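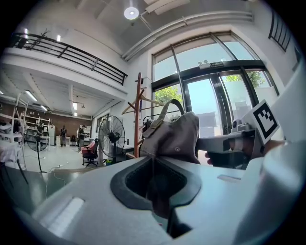

The trouble with a bag, according to the supervisor, was that it had no opinion about where its handle ought to be. A mug did. A mug's handle stayed on the side of the mug all day. A bag had to be asked every time, gently, and if you asked it wrong you had to throw away the take and start over.

I wrote down "gently." It was my first week at Wisum and I was still writing things down.

The job had been advertised as motion work, which my mother took to mean dance. What I did was hold a gripper by its grip, squeeze, pick up a bag, carry it over to a coat stand, and hang it. Then I took it off the stand and did it again. Somewhere a model was going to study all this and come away with a feel for bags. The target was 1,864 good examples. By the end of June the count on the board stood at 364, and the supervisor had drawn a little flag next to it, at half height.

"Vary it," she told me. "You're getting too good."

This was the first time I had been warned about that at a job. I had found a nice way of doing it, you see, a sort of low scoop with a half turn at the end, and for two days I had done nothing else. The model loved it. The model now believed that all bags everywhere were hung with a low scoop and a half turn, and when they tried it out on a different peg it scooped at the air like a man feeling for his glasses.

So I varied it. I came from the left. I came from high up. I hesitated, on purpose, and was told that hesitating was bad data. I asked how I should hesitate less while also being less smooth, and the supervisor said that was a great question and went to get coffee.

Across town, Preretti was said to be doing socks. They had 300 a day coming in, people said, and all of it clean. We spoke of Preretti the way farmers speak of the next valley.

In my fourth week I started dreaming in takes. I would reach for the bathroom door, miss the knob, and think, scrap that one. At the grocery store I lifted a bag of onions so carefully that the cashier asked if it was a gift. My mother came to visit and hung her purse on the back of my kitchen chair without looking, in the middle of a sentence about her neighbor's fence, and I made her do it 10 more times. She never did it the same way twice. I have worked with professionals who couldn't do that.

I told the supervisor about her. She put down her cup.

"Is she available mornings?" she said.

They started her on 25th September. She talks through every take and they've had to turn the microphone off. I've been moved to hats.

Reading time: 3 minutes

Comments (3)

Bhuiyan_fan: "Is she available mornings" got me. Please tell me there's a part two with the hats.

jillell: I did six months of folding towels for one of these outfits. The onions thing is real. I still can't set down a plate like a normal person.

onemoretake: Liked it, but no way Preretti gets 300 clean socks in a day.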